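Subject: Re: [lonville-sourdough] dense loaves since the move
Date: Sat 20 August

On the Trestetti flour thread, someone wrote:

> Same starter, same recipe, same oven setting, and ever since we moved
> across town my bread comes out like a doorstop. I've tried a longer
> proof and a shorter proof. I've bought new flour. My husband is being
> very polite about the toast. What am I missing?

Oh, I feel for you! I had a whole winter of doorstops when we moved to the Bañuelos side of Lonville, and I blamed the flour for most of it (sorry, Trestetti, you were fine all along). What finally helped me was sticking a cheap thermometer in the dough. My old kitchen was warm all day long and the new one is on the north side of the house, and my dough was sitting at 69 degrees while I went on giving it the same hours as before.

So my first question is, how warm is your dough when you finish mixing? The dough, I mean, and don't go by the thermostat in the hall.
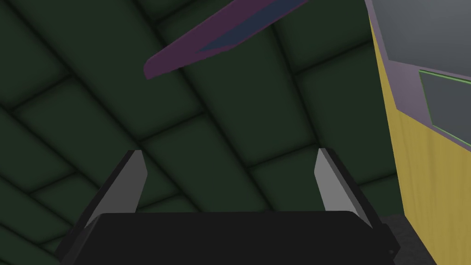
The second thing I'd look at is the oven. "Same oven setting" made me wince a little, I've been there. Mine ran 45 degrees low and the dial never said a word about it. I got one of those little hanging thermometers and now I set the thing higher and don't think about it. Give it a good long preheat too, over 36 minutes in my case, and if you use a Dutch oven leave the pot in there the whole time.

About proofing, please don't go by the clock at all for a few bakes. Put the dough in something with straight sides and mark where it starts with a rubber band. I use a big Dumeo food tub that used to hold pickles and still smells a tiny bit like it when the lid comes off. When the dough is up by half and jiggles, I shape it. In December that can take me until bedtime, and then it just goes in the fridge and gets baked the next day.

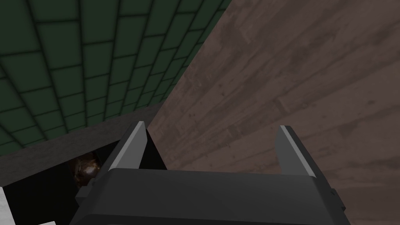
Shaping is where I'd check last, but do check it. I used to squash every bit of gas out and then wonder where my holes went. These days I use a bench scraper and keep my hands off as much as I can. Mine has a bevelled edge, same idea as the pale strips on the inside of those two gray fingers, and it slides under sticky dough so much better than the blunt plastic one I started with. Flour the counter lightly, scrape under, drag it toward you, turn, and do that maybe three times. Then let it sit for 20 minutes before the final shape. If it spreads out into a pancake while it's resting, it probably went too long in the tub.

One more thought, is your water different over there? I doubt it's the whole story, but a jug of store water for one bake would tell you.

Write back with the dough temperature, and whether the crumb is tight all over or tight with a few giant caves. Those are two different problems and I've had both of them!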